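Oiling a beech worktop that gets daily use

Santino Quezada
We have a stave worktop from Hullus, fitted in November. The finish has gone patchy near the sink. Do I have to sand the whole thing, or can I just oil the bad bit?

Dinesh Debnath
Just the bad bit -- sand lightly along the grain, wipe, then 2 thin coats of oil, 9 hours apart. Pale staves show the joins more, so go easy. 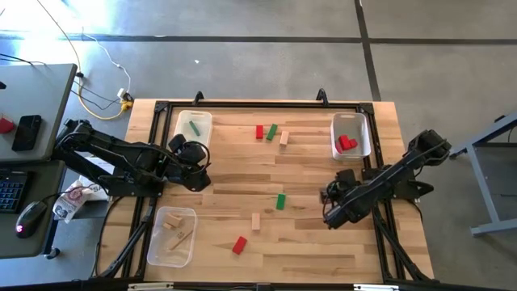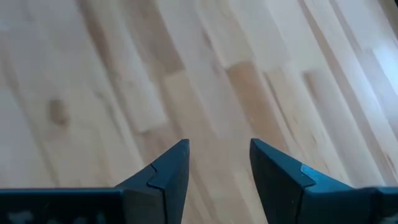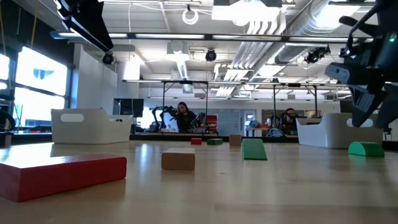
Lucero
I'd do the lot. Ours looked blotchy after a patch repair.

Contact us | Copyright Tulirberg Home Help | Back to top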